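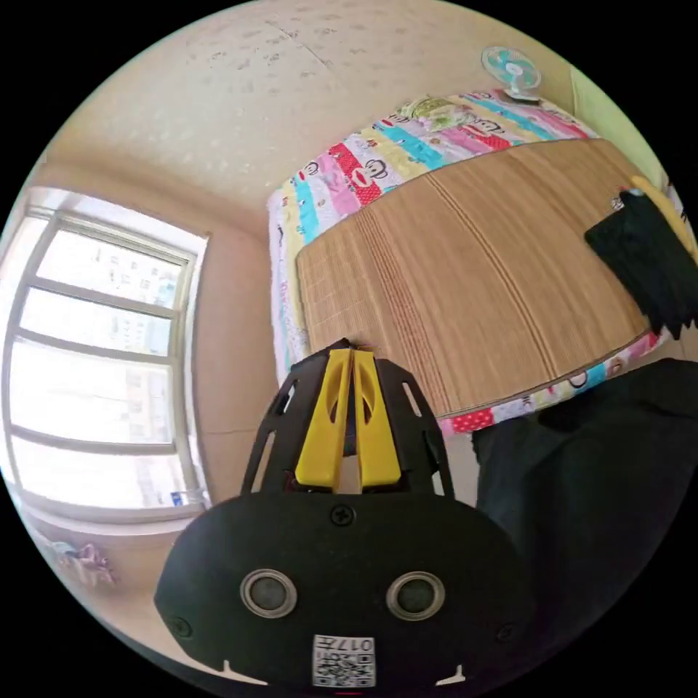

Nadège Mallet has been writing other people's apologies for long enough that she no longer reads the complaint first. "I look at the name at the bottom," she says. "If they've signed with a middle initial, I put the kettle on."

She works for Soltby, a mail-order company that sells curtains, lamps and a kind of garden chair she won't discuss. Customers write in. Many of them still use paper. Somebody has to write back, and since one bad April, when a form letter thanked a widow for her husband's continued loyalty, the somebody has been Mallet, by hand, one at a time.

## The file

She keeps the good ones in a green folder. A man in Cistov sent four pages about a lampshade, two of which concerned his brother. A woman wrote to say the curtains were perfect and she wished to complain about that, as she had been looking forward to sending them back.

"I answered her very seriously," Mallet says. "I said we regretted the quality. She has ordered from us every year since."

The longest letter in the folder runs to 1198 words and is about a missing screw. I asked whether the screw was ever sent. "I sent two," she says. "He returned one."
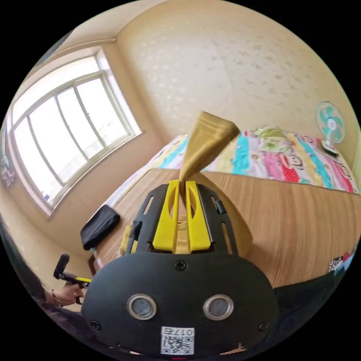

## How to be sorry

Her rules are few and she breaks most of them. The word "inconvenience" is banned. So is "unfortunately" in the first line - "it sounds like a doctor coming out into the corridor" - and anything at all in the passive voice. If a parcel was lost, then Soltby lost it, even when the post office plainly did.

Her manager, Romain Vidal, did not enjoy this at first. He had come from a firm called Tanguy, where customers received one of 32 standard paragraphs, and he had written a number of them himself. He is proud of paragraph nine.

"Paragraph nine was for weather," he tells me, with some feeling. "It covered flood, snow and high wind. You could send it to anyone."

"He did send it to anyone," says Mallet.

Vidal once asked her to keep replies to 75 words. She wrote him a memo agreeing, which came to exactly 66, and then went on as before. He has the memo pinned over his desk. He says he is still deciding what to do about it.

I asked her what people want when they write to a curtain company. She thought about it for long enough that I finished my coffee and started on the biscuit I'd been saving.

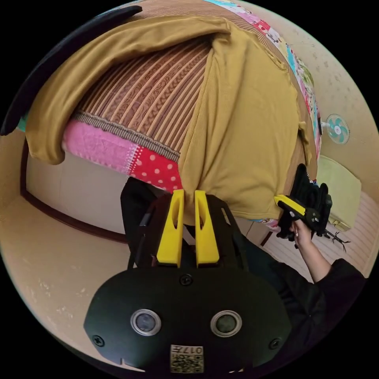
"A person," she said finally. "Then a refund. But if you send the refund first they feel they've been paid to go away." She has tested this. In her view a check with no note produces a second letter, angrier than the first and with better handwriting.

She does sometimes lose. One customer has been returning the same bedside lamp, on and off, for years, each time with a new objection: too bright, too short, a hum at night. Mallet has stopped offering him other lamps. They now mostly write about his tomatoes, and the lamp travels along in its box.

"Romain asks me what the postage comes to," she says. "I told him it falls under paragraph nine."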